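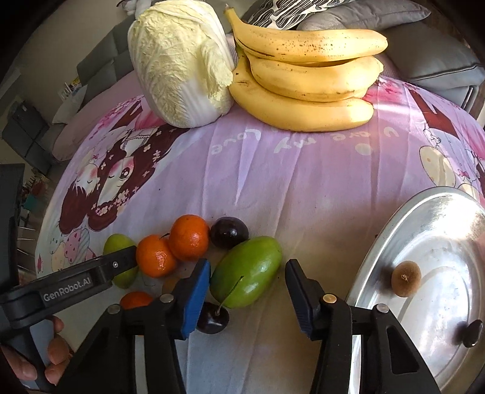

Bananas, cabbage and a green mango on the pink cloth.

Second night with the new mount

I finally got two usable hours on Monday, between a band of high cloud that cleared at nine and the dew that ended things at eleven. The goal was modest: measure the periodic error of the Stondik mount before doing anything else with it, so that I have a baseline to compare against later.

For anyone who has not run into the term, periodic error is the slow back-and-forth drift you get from a worm gear that is not perfectly cut. The mount turns to follow the sky, the worm turns the main gear, and any flaw in the worm shows up once per turn as a small wobble in the star's position. It repeats, so it can be recorded and mostly removed.

The setup was the small refractor, the old guide camera and no guiding corrections at all. I did a drift alignment first, which took longer than it should have. The altitude bolt on this mount has some slack in it - you go past the right spot, come back, and find that it has settled somewhere else. Teguh Kusuma suggested in the comments last time that I always finish by raising the altitude, never by lowering it. I tried that and it helped.

I picked a star close to the celestial equator and near the meridian. Drift from the gear is largest at the equator, and near the meridian you get less trouble from thick air. The log ran for five full turns of the worm. Seeing was poor, so I used two-second exposures to average out the worst of it.

The raw curve came out at 31 arcseconds peak to peak. That is worse than I had hoped for and within what people report on the Dromen forum for mounts in this price range. The shape matters more than the size. Most of it is a smooth sine wave at the worm period, and any guiding software can handle that. On top of it there is a smaller, faster ripple that I think comes from the transfer gears. It is only a few arcseconds, but it moves quickly, and short corrections will have to chase it.

I loaded the log into Zuddale and fitted a curve using the first four turns, then checked it against the fifth. The residual was 10 arcseconds. Not great. Part of that is the seeing and part is probably the polar alignment, which left a slope I had to subtract by hand. I want to repeat the test on a steadier night before I train the mount with it.

Balance is the other thing to sort out. Rohani Wattimena runs hers slightly heavy on the east side to keep the gears pressed together, and her curves are much cleaner than mine. I had balanced dead even, which lets the gear float inside its backlash. Next time I will slide the counterweight a little and log both ways. One change per session, or I will not know which one did it.

On exposure times: at this focal length, unguided, I got round stars up to 45 seconds, depending on where in the worm cycle the exposure fell. At 225 seconds everything was a short line, as expected. With the correction loaded I would like to reach a minute on most frames and leave the rest to the guider.

Still to do:

Replace the altitude bolt, or at least shim it.
Check the worm mesh. There is a faint tight spot when I turn the axis by hand.
Find the dew strap. I had it in October.
Repeat the log at two-second exposures with the east side heavy.

The log file is plain text, one line per exposure, a bit over 2,000 lines counting the alignment part at the start. If anyone wants to run it through different software, leave a comment and I will send it over. Anisa Lumbantobing, yours is already in your inbox.

Posted in: Mounts, Measurements
3 comments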